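Billon FC fans' forum > First team > Birkero refusing to travel?

terrace_259
Jakum site says Birkero wouldn't get on the bus for the October cup game because he was dropped. I'll believe it when someone other than Jakum prints it.

leftpeg
He played 3 minutes in the last two games. I'd sulk too.

terrace_259
Sulking and refusing to travel are different things. Where's the source?

oldstand
They had Maldonado signing for us last summer as well. Still waiting. Put this match report from 7/12/20 next to it and tell me they check anything.

leftpeg
Fine – but the club hasn't denied it.

oldstand
Clubs don't deny every rumor.

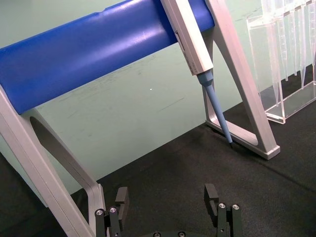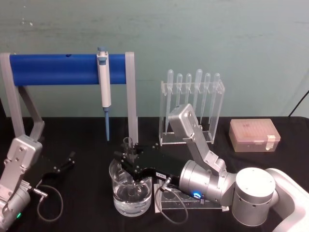

Blue rail on the pipette stand in the first, beaker and clear tube rack in the second.

northend500
So who plays left side on Saturday if he's out? The kid isn't ready.

leftpeg
The kid was fine in preseason.

northend500
Against a pub team.

terrace_259
Still no source, I see.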